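4. Préparer la table et enregistrer une série « œuf, casserole, bol »

Vous avez donc terminé le chapitre 3, les deux bras répondent, les pinces s'ouvrent et se ferment quand on le leur demande : bravo, le plus ingrat est derrière vous. Nous allons maintenant installer la tâche qui sert de référence à toute la méthode Jillside, celle où une pince va chercher un œuf dans une casserole pour le déposer dans un bol. Elle paraît toute simple quand on la regarde faire, et elle a pourtant occupé notre petite équipe de Dinsa pendant une bonne partie du printemps. Prenez votre temps la première fois, quitte à boire un café entre deux étapes.

Un mot sur l'idée générale. Nous cherchons à savoir si une politique apprise par démonstration retrouve l'objet quand on change la position de départ, ou si elle rejoue bêtement une trajectoire qui lui a réussi. Pour cela il faut pouvoir dire, à la relecture, dans quelle cellule se trouvait chaque récipient, et il faut pouvoir l'y remettre à l'identique des semaines plus tard. Tout ce qui suit découle de ce besoin.

4.1 Poser le papier et le quadrillage

1. Dégagez le plateau et passez un chiffon sec. Une miette sous le papier fait une bosse, et une bosse fait rouler un œuf.

2. Déroulez le papier kraft sur toute la surface et tendez-le à la main en partant des plaques de fixation des bras.

3. Tracez les cellules au ruban adhésif bleu, d'abord les lignes dans un sens, puis dans l'autre. Les cellules doivent être à peu près carrées. Un ruban qui ondule un peu ou dont le bord s'est déchiré ne gêne en rien, pourvu que les croisements restent lisibles à la caméra fixe.

4. Donnez une lettre à chaque rangée et un chiffre à chaque colonne, dans le fichier de session de Hevora uniquement. N'écrivez pas ces repères sur le papier.

Note. Si vous remplacez le papier en cours de campagne, ouvrez un nouveau fichier de session. Nous avons voulu nous en dispenser en avril et nous avons passé ensuite de longues heures à recaler les positions à l'œil, ce que je ne souhaite à personne.

4.2 Vérifier les bras et les câbles

5. Convenez une fois pour toutes du vocabulaire. Dans ce guide, « bras droit » et « bras gauche » désignent toujours les bras du robot. Selon l'endroit où vous avez fixé la caméra, le bras droit peut très bien apparaître à gauche de l'image, et c'est la première source d'erreur dans les annotations. Relisez cette étape à voix haute avec votre collègue, cela fait sourire mais cela marche.

6. Plaquez le câble contre le segment supérieur du bras avec une sangle auto-agrippante. Serrez sans écraser la gaine, et laissez une boucle qui permette au poignet de tourner.

7. Amenez la pince au-dessus de la table, à la main si votre mode de guidage le permet, et regardez où pend la boucle dans les positions extrêmes.

Attention. Le câble ne doit jamais passer à l'intérieur du récipient, ni s'accrocher au bord ou à l'anse. S'il frôle la casserole pendant la descente, arrêtez l'enregistrement, remontez le bras et reprenez l'étape 6.

8. Contrôlez l'éclairage au niveau du papier. Nous travaillons à 700 lux. Si la pièce a une fenêtre, notez simplement l'heure de début de la série : la lumière du jour se promène sur l'inox, et l'on est bien content de retrouver cette information quand deux séries ne se ressemblent pas.

4.3 Placer les objets

9. Tirez la position de départ de la casserole et du bol dans la liste fournie par Hevora, qui comporte 14 couples. Respectez l'ordre de la liste, même s'il vous semble peu naturel.

10. Posez la casserole. Elle a le droit de chevaucher une ligne de ruban ; dans ce cas, inscrivez les deux cellules concernées, séparées par une barre oblique. Orientez l'anse comme indiqué.

11. Posez le bol, vide, à la position tirée.

12. Déposez l'œuf dans la casserole et laissez-le trouver sa place. Il s'appuiera souvent contre la paroi, et c'est très bien ainsi. Ne le recentrez pas pour aider la pince — la tentation est grande, surtout en fin de journée.

Note. L'intérieur poli de la casserole renvoie l'image de la pince et de tout ce qui l'entoure. Nous l'avons gardé exprès, au lieu de le mater, car c'est là que les premières versions de la politique confondaient l'objet et son reflet.

4.4 Enregistrer

13. Ramenez le bras qui ne travaille pas à sa position d'attente, pince vide, en l'air et bien à l'écart des objets. Il reste sous tension et ses valeurs articulaires sont enregistrées comme les autres.

14. Placez la pince active au-dessus de la casserole, doigts vers le bas, puis lancez l'enregistrement dans Hevora. Attendez 2 secondes avant le premier mouvement.

15. Descendez lentement. Si l'œuf se trouve contre la paroi, décalez d'abord la pince à la verticale de l'œuf, puis descendez. Une approche en biais finit presque toujours sur le rebord.

16. Fermez les doigts, remontez, traversez vers le bol, déposez, rouvrez. Arrêtez l'enregistrement une fois la pince revenue en hauteur.

17. Recommencez jusqu'à obtenir 32 épisodes, réussis ou non. Un échec se garde et s'étiquette comme tel ; il ne se refait pas en cachette.

Attention. Gardez les mains hors du quadrillage tant que l'enregistrement tourne. Pour rattraper un œuf qui roule, arrêtez d'abord les bras. L'œuf se remplace très facilement, vos doigts un peu moins.

18. Sauvegardez la série, puis copiez-la sur le serveur Stelcombe avant de toucher à la table.

La vue de contrôle de la caméra fixe, pince droite au-dessus de la casserole et pince gauche en attente, ressemblera à peu près à ceci.

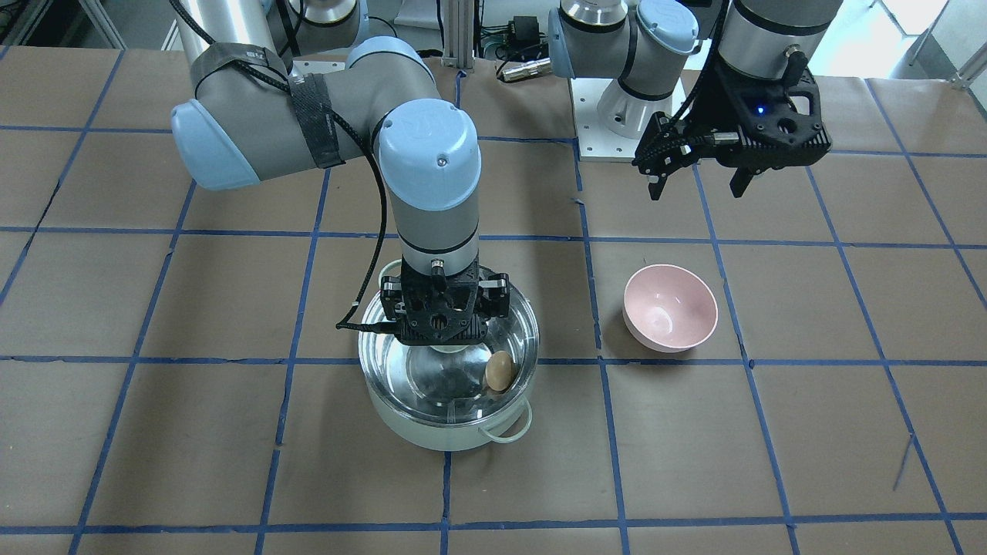

Rédaction : Marwa Belkadi — Relecture technique : Radu Ursu
Mis à jour le 28 novembre 2024

Comparez cette vue à la vôtre avant de valider la première série. Trois choses méritent un coup d'œil : l'œuf visible dans la casserole malgré la pince, le bol entièrement dans le champ, et la boucle du câble qui pend du côté du bord de la casserole sans gêner la descente. Les petits bouts de ruban restés sur le papier peuvent y demeurer, à condition de ne plus les déplacer jusqu'à la fin de la session.

Le dépouillement des épisodes et le calcul du taux de réussite par cellule sont traités au chapitre 5.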